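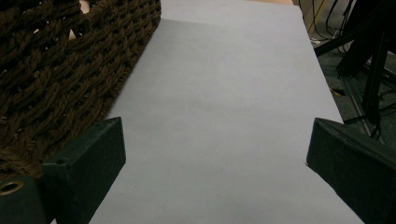 Basket season again, folks. Quick one this month, we're behind on everything.

The Plelham linen drive is still on and we are short on baskets, not towels. Towels we have. 594 of them at last tally, most folded, some not, don't ask. Goal was 200 so thank you!!

If you have a woven basket at home doing nothing, bring it to the Skollbridge desk. Brown, white, whatever. Open weave is best, lets the towels breathe. Please shake the crumbs out frist.

What goes in: clean cloths, hand towels, bath towels. Cream, beige and white all fine together. No need to fold like a store. A soft heap in a good deep basket works, just keep it under the rim so they stack in the van.

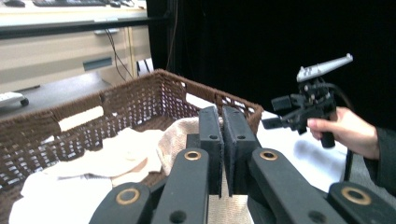 LINING PAPER

Dantas sent over more of the plain pale sheets. Cut one to fit the bottom of the shelf, basket goes on top. Max 3 baskets a shelf, they sag. Next pick up is in March, time tba.

Comments

I have two wicker ones, handles gone. ok?

Handles dont matter, bring them

Do you take pillow cases or just towels

Contact the Detier newsletter desk | © Detier Newsletter | Back to top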